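Eis für Samstag

Auf dem braunen Tisch stand die rosa Schüssel, bis oben voll mit Eiswürfeln.
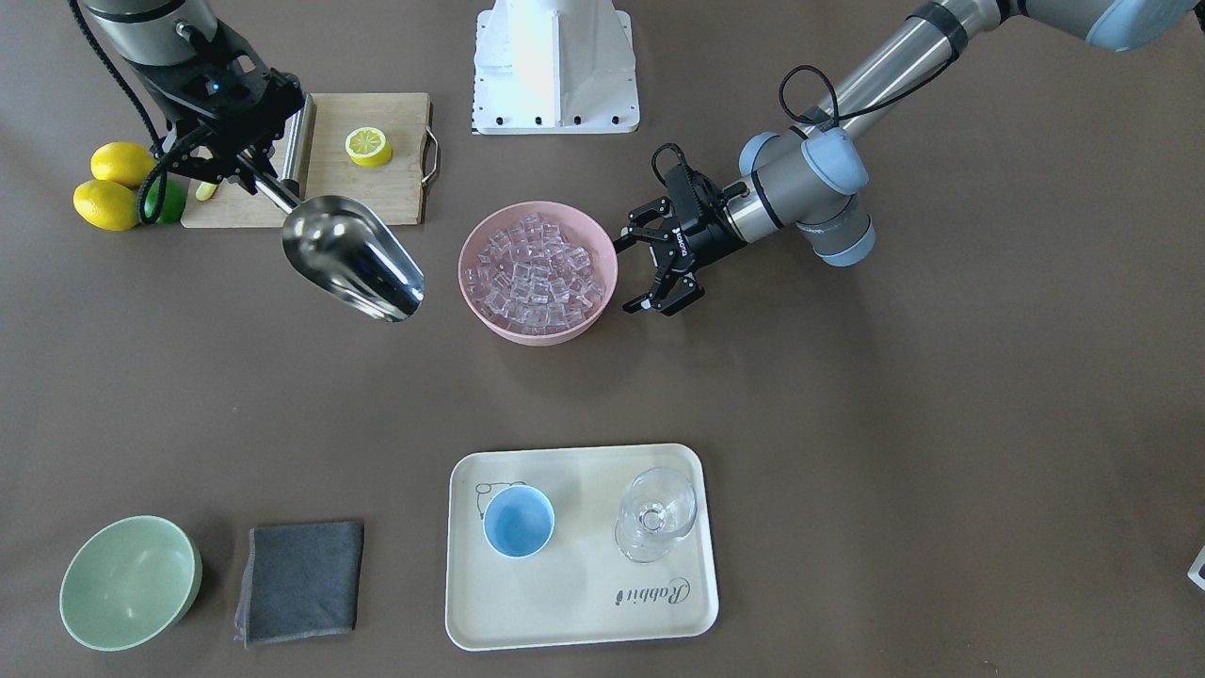
1. Die Bestellung

Mayu Kamata hatte die Liste am Abend vorher geschrieben. Eiswürfel, Zitronen, Limetten, Zucker, Minze, falls es welche gab. Es gab keine. Der Laden in Hinton hatte nur noch Petersilie, und die ließ sie liegen.

»Für wie viele?«, fragte Leopoldo.

»Zwanzig. Vielleicht kommen die aus Gelcombe auch.«

Er rechnete mit 300 Millilitern pro Glas und schrieb die Summe auf einen Briefumschlag. Dann strich er sie durch und schrieb darunter: mehr Wasser.

2. Die Limonade

Die halbe Zitrone lag noch auf dem Schneidebrett, die Schnittfläche nach oben. Mayu drückte sie über dem Krug aus und fischte die Kerne mit einem Löffel heraus. Leopoldo löste den Zucker in einem Topf auf. Er nahm 700 Gramm, wie seine Mutter es immer gemacht hatte, und Mayu sagte, das sei zu viel.

»Sie hat neun Kinder damit großgezogen«, sagte er.

»Und wie waren deren Zähne?«

Er antwortete nicht. Er rührte weiter, bis der Topf klar wurde, und stellte ihn ans Fenster.

Die Eisschaufel war aus Edelstahl und stammte aus dem Café ihres Vaters. Es hatte Kusuma geheißen und im Juni geschlossen. Die Stühle waren verkauft, die Maschine auch. Die Schaufel hatte Mayu in die Jackentasche gesteckt, als der Käufer im Keller war — er hätte sie ihr wohl auch geschenkt.

3. Der Besuch

Um vier klingelte es. Ihr Vater stand vor der Tür, in dem Hemd, das er früher sonntags hinter der Theke getragen hatte. Er ging gleich in die Küche, probierte die Limonade und verzog das Gesicht.

»Zu süß«, sagte er.

Dann sah er die Schaufel. Er nahm sie, wog sie kurz in der Hand und füllte das erste Glas.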